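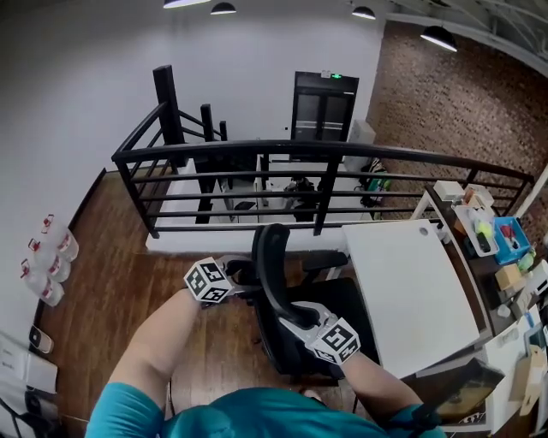
Chair task, upstairs desk. Both grippers on the backrest.

1/ Some people asked what our student project is doing this term, so I write a small thread. We are a club of 6 at the Usance workshop, and we teach a robot to put a room in order. My part is the chair. Only the chair! I have spent most of January with it.

2/ The method is simple to explain. A person puts a gripper on each hand and does the task like the robot should do it. The cubes with the black squares at the wrists are markers, so the software can know where each hand is and how it is turned. Later we train on these recordings.

3/ My goal for this month is 400 good recordings of chair tasks: push it in, pull it out, turn it to face the desk. Geum-ok Nam is our mentor and she is strict about the word "good". If a marker is lost for too long, the recording is out.

4/ Turning was the worst one. In the beginning I let the chair go the full 360 degrees, because it felt natural. Geum-ok looked at the data and asked me, which way is the robot supposed to learn? I had turned left and right without any rule. Now we always take the shorter way.

5/ Holding the backrest is also harder than I expected. With your own fingers you feel when the chair begins to slide. With grippers you feel much less, so I pressed too much and my arms were tired after 30 minutes. Now I hold close to the two ends of the curve and let the chair move slowly.

6/ Jaime Frade wrote the script that checks the recordings. We named it Unard, please don't ask, it was very late in the evening. It reads each file and gives a list of the moments where one cube was not found. In my first batch it was nearly always the right one. I was tilting this wrist too far when I closed the gripper.

7/ A thing I would tell other student teams: decide what is the end of the task before you start. For "push it in" some of us stopped when the seat was under the desk, others waited until the armrest touched. Then you have two different tasks with the same name. We had to sort these files again by hand and it took the whole afternoon.

8/ The robot itself is called Arel. It has only tried the chair task with our first small model. It found the backrest, closed on the air next to it, and pushed very politely at nothing. Jaime has this on video and plays it for every visitor.

9/ Next we record at the other desks, so that the model doesn't learn only one corner of the room. Also with different light, because the floor is shiny in the morning and we don't know yet if it disturbs the tracking. If somebody has experience with reflections and printed markers, please write to me.

10/ We will show the project at the Wanigasekara student day, with the chair task and maybe the drawer task if the drawer people are ready (they say yes, I have my doubts). I will post the numbers from the second training when Jaime has them.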